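3.2 Le bac comme unité de mémoire

Nous avons longtemps hésité, au moment d'ouvrir cette enquête sur le vocabulaire du rangement dans les ateliers de Montes, à retenir le mot « bac » parmi nos entrées principales. Il paraissait trop ordinaire, presque transparent, et c'est Candela Calvo qui, avec une patience dont nous lui savons gré, nous a convaincus de lui consacrer une section entière. Les entretiens lui ont donné raison : le mot revient chez presque tous nos interlocuteurs, et chacun y met quelque chose de sa propre histoire professionnelle.

Le corpus réunit 152 entretiens, dont certains comptent jusqu'à 400 tours de parole. On y distingue assez nettement deux usages. Dans le premier, qu'Ezequiel Herrero avait déjà relevé à Peseno, le bac désigne le contenant lui-même, et l'on parle volontiers de son fond, de ses bords, de ses « joues » – joli terme que nous n'avions rencontré dans aucun glossaire. Dans le second, le mot glisse vers le contenu, puis vers le temps qu'il faut pour en venir à bout : « il me reste un bac » veut dire, selon l'heure, qu'il reste des pièces à trier ou qu'on ne rentrera pas tout de suite à la maison.

Ce glissement n'a rien de propre à Montes, et les lecteurs familiers des parlers portuaires penseront sans doute à la « caisse » ou au « panier ». Mais il s'accompagne ici d'un lexique de l'usure d'une richesse qui nous a enchantés : un bac « culotté », comme une pipe, un bac « peigné », un bac « qui a fait ses classes ». Les parois grises, tachées de marques sombres, et le fond poussiéreux que montre la figure 4 relèvent, pour la plupart des locuteurs, du premier de ces adjectifs.
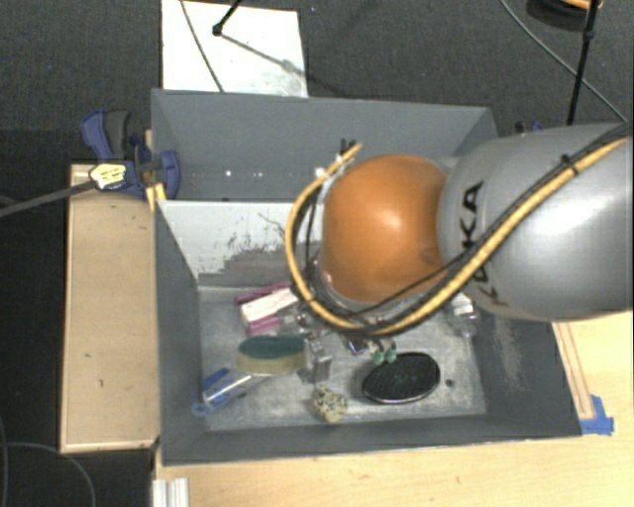 Figure 4. Bac gris à parois inclinées, avec un second compartiment peu profond au-delà de la séparation.

3.3 Les noms de la séparation

La cloison qui partage un bac reçoit, elle, des noms bien plus instables. Paweena Yimyam en a recueilli 23, depuis la « barrette » jusqu'au « muret », et nous les reprenons en annexe avec leurs variantes de prononciation. « Muret » domine chez les plus anciens, tandis que les apprentis disent plus volontiers « sépa », forme que leurs aînés comprennent fort bien mais n'emploient guère entre eux.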